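Plomurstead Laundry Notes

Hello, and welcome! Plomurstead is a collection of short written notes on home laundry: how clothes get sorted, carried, loaded and put away. We started it in May because we love this stuff and couldn't find a plain-text set that treated a pile of dark clothes as a subject worth writing about.

What's inside

The current release has 2357 notes, split into folders by task. Sorting and loading are the biggest. Folding has 800 notes, and stain care is still small at 200 - more are coming!

Each note is a text file with a title, a task and a free-form body. Fabric is filled in only when the writer read it off the care label. Colors are kept as the writer put them, so navy and black stay separate even when they go in the same wash.
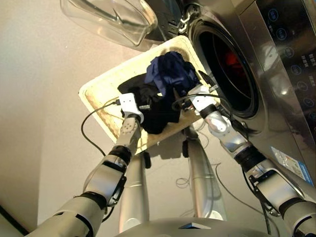
Photo: Nafula Masanja / Plomurstead

Loading is my favorite folder. A tray with a raised rim is such a nice way to bring a small dark load up to a front loader: tip it toward the door and the clothes are right where you want them. There are 130 notes on trays alone, plus plenty of arguing over baskets, bags and the old armful method (socks everywhere, but we include it).

Known gaps

Top loaders are thin on the ground. So are wool and anything washed by hand. Spelling has been left alone apart from file titles.

Using the notes

Reuse them for anything you like, and please credit Plomurstead. Start with index.txt, which lists every title by folder.

Thanks

Khadija Bennani edited the loading folder, and Hicham El-Sayed rewrote the index twice. Corrections and new notes are very welcome - send one file per note.

Brittany Leclerc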